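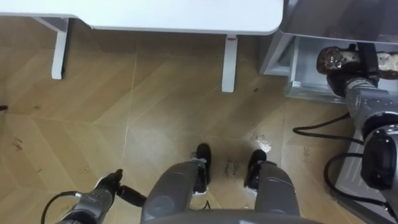
**Skuvley**

Finally finished oiling my herringbone floor and I'm thrilled! 693 blocks, all laid by me, and the colour is gorgeous - like pale toast. Two coats of hardwax oil, thin as you can manage. Has anyone here gone for a third?

---

**Estoreck**

Lovely stuff! I'd stop at two. A third coat went tacky on mine and I spent most of June buffing it back.

---

**Jakubowski**

Can't agree, sorry. Three on any floor with a kitchen next to it. Mine has had three since we moved in and red wine wipes straight off.

---

**Estoreck**

Were yours oak though? Mine's ash, and it hardly drinks anything after the first go.

---

**Jakubowski**

Oak, yes. Fair point about ash.

---

**Skuvley**

Mine's oak too, so I'm tempted - I've got half a tin left! Will try it inside the cupboard first and report back.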